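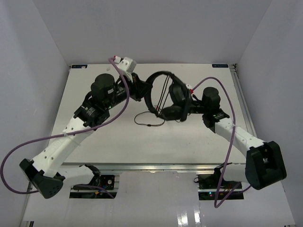
Irdale Ladies will be without a head coach when pre-season starts in July, the club having parted with its third in two years. The statement, 69 words long and posted at 11 at night, thanked the outgoing coach for her energy and wished her well in a future that was plainly going to happen somewhere else.

Irdale finished bottom of the county hockey league with 9 points, three of them awarded when Mokell's minibus broke down on the ring road. The side did win the Produm Plate in the autumn, a competition it entered by filling in the wrong form, and the trophy is still on show behind the bar next to the crisps.

The club says the job has been advertised and that 'several' people have been in touch. It would not say whether any of them had asked about the pay, which stands at £300 a season plus petrol – though not petrol to Mokell, following a disagreement.

Training will be led for now by the senior players, who have asked for earlier starts and fewer hills. Irdale's first friendly is at home to Nilsuwan, last season's champions, with a noon push-back. Entry is free, and the club asks supporters not to park on the second pitch.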